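Moen Group Expands Simulated Practice Library for Robot Grasping
Perkik project adds irregular models to its tabletop set; outside laboratories may request access from April
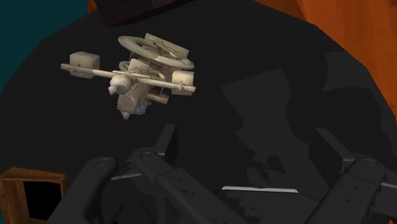
RESEARCH NEWS | ROBOTICS AND AUTOMATION

GRAKEVCOMBE — The Moen Institute has completed the second stage of Perkik, its program for gathering examples from which robot arms can learn to pick up and set down objects. The library now holds 2,579 recorded attempts, all of them carried out in computer simulation by human operators working from the institute's control room in Grakevcombe.

The new stage is concerned with shapes that have no obvious place to take hold. The first stage relied on boxes, cans, bowls and similar household forms, which a two-finger gripper can usually approach from several directions with a fair chance of success. The objects added this year include ornaments, model machines, toys and partial assemblies. One of them, a cream-colored model with a tilted spoked ring at the top and a long rod carrying a block toward each end, has become familiar to every operator on the project.

"A mug tells you where to hold it," said Anum Kakakhel, who leads the Perkik team. "With a model of this kind, the operator has to make a decision. If the fingers close on the ring, the rest of the weight is somewhere below and off to one side. If they close on the rod, the whole object can turn. We want the learning system to see how people make that choice, including the times when they change their minds."

The set contains 113 objects in total, of which 22 are classed as irregular. Each is placed on a simulated table in one of several furnished rooms, and the operator is given a short written instruction, such as moving the object to a marked position or placing it in a container. The operator guides the arm with a handheld controller while the software records the position of each joint, the opening of the gripper, the pose of the object and the views from the simulated cameras. An attempt ends when the operator declares it finished or when the time limit is reached.

Close views from behind the gripper are part of every recording. In these views the fingers take up much of the lower portion of the picture, and the arm's shadow often falls across the table. Early in the project the team considered turning shadows off to make the images simpler. The proposal was dropped after a trial in which operators reported that they had more trouble judging height without them.

Recording practice

Operators work in sessions of 30 minutes, followed by a break of equal length. No operator records more than four sessions in a day. The limit was set during the first stage, when reviewers found that attempts made late in a long shift tended to follow the same path regardless of where the object had been placed. Such recordings are of little use to a system that is expected to cope with variety.

Before a session begins, the software changes the starting position of the arm and the object. It also varies the room, the table surface and the direction of the light. Operators are not told in advance which object they will receive. They may decline an instruction they believe cannot be carried out, in which case they enter a brief explanation and the item is passed to the review group.

Attempts that fail are kept. Each is marked with the stage at which it went wrong, using a list of codes agreed upon by the operators and reviewers. A dropped object, a missed grasp and a collision with the table are recorded separately. The institute's earlier collection, Todport, kept only successful attempts, and systems trained on it were found to have few means of recovering once a grasp had begun to slip.

"We had a very tidy collection and a robot that did not know what to do after a mistake," said Sixten Forsberg, who is responsible for data review. "In Perkik, an operator who misses the object is asked to carry on. The correction is often the most useful part of the recording."

Mr. Forsberg's group examines every attempt before it enters the library. Two reviewers watch the recording independently and assign it a result. Where they disagree, a third reviewer decides. Most disagreements in the current stage concerned objects that reached the correct place but came to rest in a different position from the one requested. The written guidance was revised twice on this point, and recordings reviewed under the earlier wording were examined again.

Reviewers also check the physical behavior of the simulated objects. Thin parts have been a continuing source of difficulty. A fine string or narrow strut may look correct while the simplified shape used to calculate contact is thicker than the visible one, with the result that the gripper appears to stop short of the surface. In other cases a finger may pass through a part that ought to resist it. Both faults were found during the first weeks of work on the irregular set. Five objects were withdrawn and rebuilt, and the attempts recorded with the older versions have been placed in a separate folder that is not part of the release.

Use of simulation

The institute chose simulation for this stage on grounds of cost and repeatability. An object that falls can be returned to its starting position at once, and a given arrangement can be presented to several operators in exactly the same form. The comparison of different operators working from one starting arrangement forms a distinct part of the library, and Ms. Kakakhel said it had already affected the way instructions are written.

"We believed our instructions were clear," she said. "Then we gave one of them to six people and received four different readings. That is worth knowing before a machine is asked to follow it."

The team does not claim that performance in simulation will carry over to physical equipment without further work. Friction, the give of soft materials and small errors in the arm's own sensors are only partly represented. A physical test station is being prepared on the ground floor of the Grakevcombe building, where printed copies of selected objects will be handled by an arm trained on the simulated attempts. The cream-colored model is on the list for printing, although the thinner parts may need to be thickened for the purpose.

Results from the test station will be published separately. The institute has asked that figures obtained in simulation be reported as such by any group making use of the library, and this condition is included in the terms of access.

Training of operators

Nine operators took part in the second stage. Each completed a two-day introduction covering the controller, the result codes and the procedure for reporting faults. New operators begin with regular objects and move to the irregular set after their first 50 accepted attempts.

Ms. Kakakhel said that the move to the irregular set had been slower than planned. Around a third of first attempts with those objects ended without a secure grasp, and several operators asked to spend additional time in practice mode, in which nothing is recorded. The request was granted and practice time is now part of the regular schedule. Operators are paid by the hour and not by the number of attempts accepted, an arrangement the institute intends to keep.

Comments entered by operators at the end of each session have been retained alongside the recordings. They are brief and vary in detail. Some describe a preferred angle of approach, while others note that a camera view was blocked by the fingers at the moment of closing. The team is considering whether the comments can be used in training directly. For the present they serve as a guide to reviewers and to the staff who maintain the object models.

Access and next steps

Laboratories and teaching departments may apply for access from April. Applicants will be asked to name a responsible person, describe the intended use and confirm that they have sufficient storage for the camera recordings, which make up the greater part of the library's size. A reduced version with joint and object positions only will be supplied on request. Object models are included in both versions, together with the result codes and the current edition of the review guidance.

Users of the Todport collection should note that the two libraries do not share a file layout. A conversion tool has been prepared for joint positions and gripper opening. Camera recordings cannot be converted, as Todport used a different arrangement of views.

A third stage is under discussion. It would introduce tasks that require two objects to be brought together, such as placing a lid or setting one part upon another, and would add a second arm in some rooms. Mr. Forsberg said that the review procedure would have to be settled before recording could begin, particularly the question of how to mark an attempt in which one arm succeeds and the other does not.

Inquiries about access should be addressed to the Perkik data office at the Moen Institute, Grakevcombe. Fault reports concerning individual objects should give the object number and the version shown in the accompanying file.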